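## 4. Evaluation of the Reton Simulation Kit

The Reton kit is a commercial package for building and testing tabletop manipulation tasks in simulation. It is sold as a yearly license with a physics back end, a scene editor, a set of arm and gripper models, and two virtual cameras per scene by default. We reviewed it as a possible replacement for the in-house simulator used in our earlier work at the Julville lab. The review covers setup effort, rendering, contact behavior, and the quality of the recorded episodes. Pricing and support terms are left to Section 6.

### 4.1 Setup and scene construction

Installation on our workstations took one afternoon, most of it spent on driver versions. Scenes are described in a plain text file that lists the work surface, the arm, the objects, and the range of positions each object may take at reset. The editor reads and writes the same file, so a scene can be changed by hand and reopened without loss. We built five scenes, all variations on one task in which the arm must pick up a yellow strip from a table that also holds small colored distractors. Figure 1 gives the overhead view and the close view from the gripper.

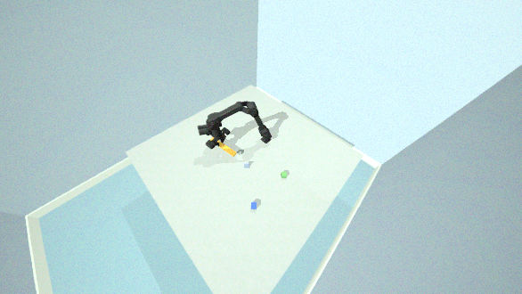
Camera placement had more effect on our results than any other setting in the scene file. The kit puts the overhead camera high and well back from the table by default, and we kept that position in order to test the product as shipped. At that distance the small objects take up very little of the picture compared with the arm, and the pale-blue block is hard to separate from the white surface, while the saturated blue block and the green object stand out much better. The upper end of the strip is also partly hidden by the base of the arm. Our detector, trained on scenes from the Villanueva set, missed low-contrast objects of this kind more often than any others. Users who depend on the overhead view should plan to move the camera closer or restrict the color range of the objects.

The kit does not warn the user when a reset places an object where the arm blocks it from the overhead camera. We wrote a short check that rejects such resets when the hidden portion is above a set threshold. It was left off for the runs reported here.

### 4.2 Grasping and contact

Grasp tests used the close camera and a scripted controller. The controller moves above the strip, lines up with its long axis, lowers the gripper, and closes. Each scene was run for 500 episodes with new starting positions. Contact is handled with a soft constraint model, and the vendor's guide recommends a step size that we found too coarse for flat objects. With that step size the strip sometimes sank slightly into a finger before the solver pushed it back out. Halving the step removed most of these cases and made each episode roughly 40 percent slower.

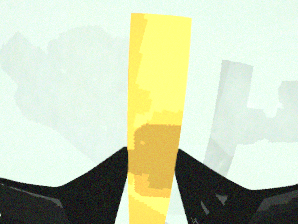
Friction values needed the same kind of adjustment. The default material lets a held object rotate between the fingers during fast lifts, and the effect grows when the grasp is far from the center of mass. We raised the friction coefficient and added a small torsional term, which the scene file supports but the guide mentions only in an appendix. After this change, the remaining failures came mainly from poor alignment before closing.

For comparison, we ran the same controller in Zernow, the open package our group used before. Zernow was faster at equal step size. Its contacts were less stable with thin objects, and its close view had no surface shading on the gripper fingers unless a separate renderer was installed.

### 4.3 Recorded data

Episodes are saved as synchronized image streams with joint positions and gripper commands. We inspected 1,003 of the saved episodes for dropped or repeated images. Timing was consistent in all of them, although the two cameras were offset by one step until we changed the recording order in the settings. The rendered images contain a fine grain at the default sampling level. We kept the grain during training and did not test the built-in denoiser, which requires a higher license tier.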